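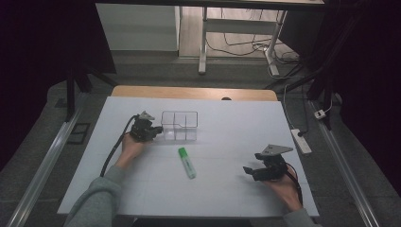 Bradalgate Evening Classes: your questions answered

Do I need any experience to join?
Not a bit! Most people who come to us on a first night haven't sat in a classroom for years, and the tutors are very used to that. If you're unsure which level suits you (Spanish and bookkeeping both have two), just call and we'll talk it through with you.

When does the fall term start?
The first classes meet on 27th September, and everything else is up and running by the second week of October. You can still join late if there's a place left, though the pottery group fills up fast and we'd hate for you to miss out.

How much does it cost?
Each course is $286 for the term, and that includes your handouts. We ask for $30 when you sign up, which comes off the total, and you can pay the rest in two parts if that's easier on the budget.

What should I bring?
A notebook and something to write with will see you through the first week. Your tutor will let you know if there's a textbook, and please do wait before buying one, as editions change and we've had folks end up with the wrong one.

Where do I park?
The lot behind the Oyelaran Building is free after 5:30. Come in by the side door, go up the ramp and you'll see the front desk on your left.

What if I have to miss a class?
Life happens! Drop your tutor a quick note and they'll set the handouts aside for you. We can't refund single evenings, I'm afraid.

Who do I contact?
Kiros Derese at the front desk, extension 3741, any weekday afternoon.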